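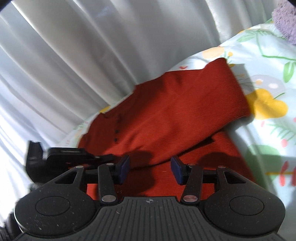 附件一:铁锈红针织衫,折叠后平放于浅蓝花布上

工单主题:叠放后衣长变长,正面横向折痕不退
提交日期:2026年5月16日
品类:针织 / 护理与存放
状态:待客户确认
涉及产品:Monum 针织衫(铁锈红);Kistard 抽屉隔板;Brollitz 羊毛洗液;Warrier 手持挂烫机

【问题描述】

衣服是三月买的,穿得不多,平时叠着放。现在有两个问题。一是衣长变长了,尺码表上写 76 厘米,我平铺量出来多了两指宽。二是正面腰部往上一点有一道横折痕,穿一整天都在,坐下来更明显。

我先把你们可能会问的写在前面。没有机洗,没有烘干,没有用衣架挂过夜。洗过两次,都是手洗,按洗标来的。洗标上的字很小,我对着灯看过,应该没看错。

吊牌背面印着“建议折叠存放,可长久保持版型”。我就是照这句话做的,所以想知道这句话的依据是什么。如果折叠也会变长、也会留痕,那这句话等于没说。

附件是现在的叠法。颜色拍出来和我眼睛看到的差不多,没有掉色的问题,请不要往掉色上引。

【Monum 客服回复 一】

您好,感谢您的反馈。针织面料由线圈组成,具有一定的延展性,穿着和洗涤后尺寸略有变化属于正常现象。建议您确认以下几点:

洗涤水温是否高于洗标所示温度;
晾晒时是否平铺;
存放时上方是否有重物压住;
测量时衣物是否处于自然平铺状态。

关于折痕,您可以用挂烫机隔空喷汽,静置后一般可以恢复。

【客户补充 一】

“正常现象”这四个字我每次找售后都能看到,鞋子开胶的时候也看到过。请给一个范围,变长多少算正常,多少算不正常。没有范围的话,拖到膝盖也可以叫正常。

逐条回答。

水温:冷水。我知道有人用 40 度的水洗,我没有。家里热水器显示多少度我也不信,所以干脆只开冷水那一边。

平铺:第一次平铺在毛巾上晾的。第二次也是,但是中途翻了一次面,翻的时候衣服还湿着,我是提着肩膀那里翻的。这一条我如实写,你们可以拿去用。

重物:抽屉里上面压着别的针织衣服,没有箱子,没有书。

自然平铺:什么叫自然,请说明。我在床上量是一个数,在桌上量又是一个数,床软,衣服中间会陷下去,软尺也跟着陷。我工单里写的是床上的数。桌上的数我重新量了,比 76 厘米长一指宽。也就是说“两指”里面有一指可能是床的问题。剩下那一指我仍然要问。

挂烫机我有,Warrier 的,买的时候说明书写“针织慎用”。你们让我用,它让我慎用,我听谁的?

【Monum 客服回复 二】

您好,感谢您的详细说明。我们内部核对后回复如下。

衣长的允许偏差以产品合格证所附说明为准,如超出该偏差,我们可以安排寄回检测。湿态提拉肩部可能导致衣身受重力拉长,建议下次翻面时双手托住整件衣物。

挂烫机请保持距离,勿直接接触面料,喷汽后不要立即拉扯。

另外,从您描述的情况看,折痕可能与折叠位置固定有关。建议您尝试更换折叠位置。如有需要,可搭配 Kistard 抽屉隔板使用,避免衣物在抽屉内受到挤压。

【客户补充 二】

合格证我找出来了。上面的允许偏差是一个百分比,没有写是洗前还是洗后,也没有写是在什么温度湿度下量的。我自己房间是 22 度,湿度没有表,不知道。按那个百分比算,我这一指宽刚好在边上,尺子偏一点就进去了,偏另一边就出来了。所以这个偏差在我这里判断不了任何东西。

隔板我本来就在用,而且就是 Kistard 的。当初也是商品页面推荐的,说能“减少折痕”。我的抽屉宽 80 厘米,隔板一装,每格变窄,衣服只能叠得更小,折得更多。我看不出这样怎么会减少折痕。

换折叠位置这一条可以试,不花钱。我打算按下面的顺序来,一次只改一样,免得最后好了也不知道是哪样起的作用:

先拆隔板,其他不动;
再改折的位置;
再看要不要喷汽;
最后才考虑重新洗。

请不要在这期间关闭工单。上次另一张工单就是我还没回,系统先给我发了满意度调查。

【客户测试记录】

记录一,拆隔板

隔板拆掉了,卡扣很紧,拆的时候掰断了一个小角,这个我会找 Kistard,不在本工单里说。抽屉里的衣服重新放,红色这件放最上面,不压任何东西。叠法保持原样,先左右往里收,再从下往上对折。

放了几天拿出来看,折痕没有变浅,也没有变深。有一点倒是清楚了:就算上面什么都不压,同一个位置照样有痕。所以“重物压住”这个说法在我这里不成立,至少单靠它解释不了。衣长没有量,叠着的时候没法量,展开量完再叠回去又等于动了它。

记录二,改折的位置

把从下往上的那一折往下移,移到下摆附近,上面那一段再折一次。叠出来的样子不如原来整齐,厚一些,鼓着,抽屉要用手按一下才能关。

结果:原来那道痕浅了一点,在窗边看浅,在灯下看还是能看见。新折的地方没有出现明显的痕。我不敢下结论说新位置不留痕,也可能只是时间短。原来那道是三月到现在一直折在同一处攒出来的,拿几天的去比不公平。

顺便把同一个抽屉里的另外几件也翻出来看了。灰的那件织得紧,横痕几乎看不出来。另一件粗针的,痕比红的还重,但那件不是 Monum 的,买的时候吊牌上什么都没承诺,我也就没什么可问的。

记录三,卷着放

网上有人说针织衫应该卷。我试了一晚。横痕没有新增,可是前襟出现了很多细的斜褶,领口那里最多,早上穿的时候像睡过一样。说卷着好的那些文章,我往下翻,多数底下挂着收纳袋的链接。卷法到此为止,不再试。

记录四,喷汽

还是用了 Warrier。平铺在桌上,垫了一块旧床单,喷头离面料一掌高,来回走,没有碰到衣服。喷完不动,让它自己凉。

有用。那道横痕退了大半,这是几样里面效果最明显的一次,我得承认。可是凉了以后再量,衣长没有变短。客服回复里没有说喷汽能把长度收回去,这点不算他们说错,只是 Warrier 的商品页面上写着“恢复挺括版型”,我读了两遍,不知道“版型”包括不包括长度。

喷过的地方摸起来比旁边软,绒也立起来一些,和没喷的袖子有一点点差别。别人看不出,我看得出。为了均匀又把整件喷了一遍。

记录五,重洗

冷水,Brollitz 洗液,按瓶盖的最小刻度。瓶身上写“纤维修护,衣型还原”,小字写“效果因面料而异”。小字我信,大字我不信。

压水的时候用毛巾卷着压,没有拧。晾的时候两只手托着底下整件搬过去,中途翻面也托着。趁湿把衣身往上推了一推,下摆理平,照着桌边对齐。

干透以后在同一张桌子上,用同一把尺量:76 厘米,和尺码表一样。横痕没有了。

我又等了一天再量,还是这个数。

【客户补充 三】

测试记录如上,请看完再回,不要又发一遍第一条里的四点。

我的看法:变长多半是第二次洗的时候我提着肩膀翻面造成的,这一条我认。洗液起了多少作用,没法说。我没有用清水对照洗一次,也不打算为了一瓶洗液再折腾衣服。趁湿往上推那一下,可能比瓶子里的东西管用得多,但同样没有对照,所以也只写“可能”。

折痕的原因我认为是长期折在同一处。重物、隔板,从我这边的结果看都不是主要的。隔板有没有坏处我不确定,有没有好处我没看见。

现在还剩两件事。

吊牌上那句“可长久保持版型”,请告诉我是在什么条件下测的。叠了多久,折在哪里,上面压没压东西。如果没有测过,建议改成“建议折叠存放”,后面半句删掉。

洗标上只画了平铺晾干的图标,没有提湿的时候不要提肩膀。我问了家里人,都不知道有这回事。你们客服一下就答出来了,说明你们内部是知道的,那为什么不印在上面?

【Monum 客服回复 三】

您好,感谢您提供如此完整的测试过程。得知衣物尺寸已恢复,我们很高兴。

关于吊牌文案,我们已转交产品部门核实,目前暂无可对外提供的测试报告。关于洗标,图标内容依照相关标准标注,补充文字说明的建议我们已登记。

结合您的情况,给出以下存放建议:

折叠位置隔一段时间更换一次;
织得较松的衣物放在上层;
抽屉不要装满,关上时以不需要用手按压为宜;
换季长期存放前先清洗并彻底晾干。

如您确认问题已解决,我们将关闭本工单。如仍需寄回检测,请回复本消息,我们会提供寄送地址。

【客户补充 四】

“暂无可对外提供的测试报告”,我理解为没有。如果理解错了,请发给我。

不寄回检测。衣服现在是好的,寄过去装在袋子里压一路,回来又是一道痕,到时候算谁的。

四条建议里,换位置和放上层我已经在做。抽屉不要装满这一条,家里就这么大的抽屉,我尽量。最后一条到换季再说。

现在的放法记一下,以后再出问题好对照:左右往里收,下摆那一折偏低,放最上层,不用隔板,不用衣架。下一次换折的位置是穿过洗过以后,不另外定日子,定了也记不住。

衣长部分可以关。折痕部分请保持打开,等这个叠法放久一点再看一次。吊牌文案部分也保持打开,产品部门核实完给我结果,什么结果都行。

【系统记录】

子项“衣长偏差”:已关闭,客户自行处理
子项“正面横向折痕”:观察中
子项“吊牌文案核实”:已转产品部门,待回复
子项“洗标补充说明”:建议已登记
满意度调查:已发送

【客户补充 五】

满意度调查又提前发了。我没有填。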